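The Table from Traltgate

Lieselotte Wendt had wanted that table for so long that when it finally came up the stairs, sideways and complaining against the banister, she found she had nothing to say to it. She stood on the landing in her coat and slippers and let the two young men from Diekmann go by, and then she went in after them and moved the sugar bowl from one windowsill to the other, which didn't need doing.

It had been her aunt's, in the house on Traltgate, and before that it had belonged to a dentist in Zitmont who used it for wallpapering. Her aunt had served soup on it, and cut out dresses, and once laid a sick goose across it all one night with a hot water bottle on either side. (The goose lived another 11 years and bit everybody.) There had been a quarrel over it after the funeral, the long and quiet sort of quarrel that families are so good at, and the table went to a cousin, and the cousin put it in a shed.

"He wanted 700 for it," she told Yuto Hirose, who lived across the hall and had come over with a plate of something under a dish towel. "I gave him 581. It was what I had in the tin."

"And he took it?"

"He took the tin, too."

Yuto set his plate down on the stove and walked all the way around the table with his hands behind his back, the way he walked around cars. He was a patient man who repaired clocks for the shop in Ondemine, and he didn't like to give an opinion on a thing until he had seen its other side. She liked that about him and also it made her want to throw a spoon.

"It's lighter than you said," he told her at last. "You always said it was dark."

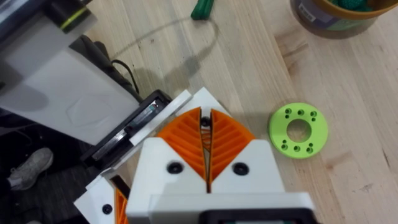
Well, she had said so. She had told him about it for nearly 30 winters, and every time it had been dark as molasses, and now the wood was pale as a biscuit, and she bent down and put her cheek close to it and tried to think. The kitchen on Traltgate had one small window and a lamp with a green shade, and she had been a child who mostly sat underneath. She supposed that from underneath any table is dark.

"I could stain it for you," said Yuto. "In March, when we can have the windows open."

"You will not touch it," said Lieselotte, and she took the dish towel off his plate. It was dumplings, and they were still warm. She got out two forks, and after some thought the good napkins, and told him to sit on the long side, where the goose had been.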